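Posted in: Building Bricks > Parts and Techniques > Clutch and Fit

Axle joints slipping on a tall crane mast

I am building a lattice crane in grey, 726 parts so far, from the Katum instructions with my own changes to the upper half. The mast turns on a small turntable and is braced by 4 diagonal liftarms. Once the jib goes on, the pins at the second brace creep outwards and the whole mast leans to the left. I have swapped the pins for new ones with no change. Is this a known fault with the design, or have I made the diagonals the wrong length?

Answer 1 (accepted)

The diagonals are almost certainly the cause. A brace only sits without stress if the three holes form a proper right-angled triangle, measured between hole centres. 3-4-5 works, and so does 6-8-10. If yours spans 5 by 5 it needs a diagonal of 7.07, and a liftarm with 7 units between centres will go on with a bit of force. It then pulls on the pins for as long as the model is standing.

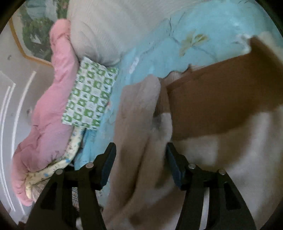 Take the jib off before testing. Remove one pin from each brace and see whether the hole still lines up without pushing. If it does not, that brace is the wrong length. Remember that a liftarm sold as 7 long has only 6 units between its end holes — this catches a lot of people working from Katum drawings, where the length given is the hole count.

Also check which pins you have. The smooth ones turn freely and will walk out under side load. Use the friction type in the braces and keep the smooth ones for the jib hinge.

Answer 2

Mine did the same. I put a Boutros collar on each axle end and it stopped. The lean was still there but smaller. My jib is 37 studs long, so yours may be different.

Answer 3

Agree with the first answer on geometry, less so on the pins. Friction pins hold against rotation, but a steady outward pull will still move them. An axle through the joint with a bush on each side is better if you have the depth. On the Camville show layout we run a mast with 355 parts in it and every brace is done this way. It needs one extra unit of width on both faces, so the ladder has to move outwards as well.

Counterweight matters too. Add it before the jib and take it off last.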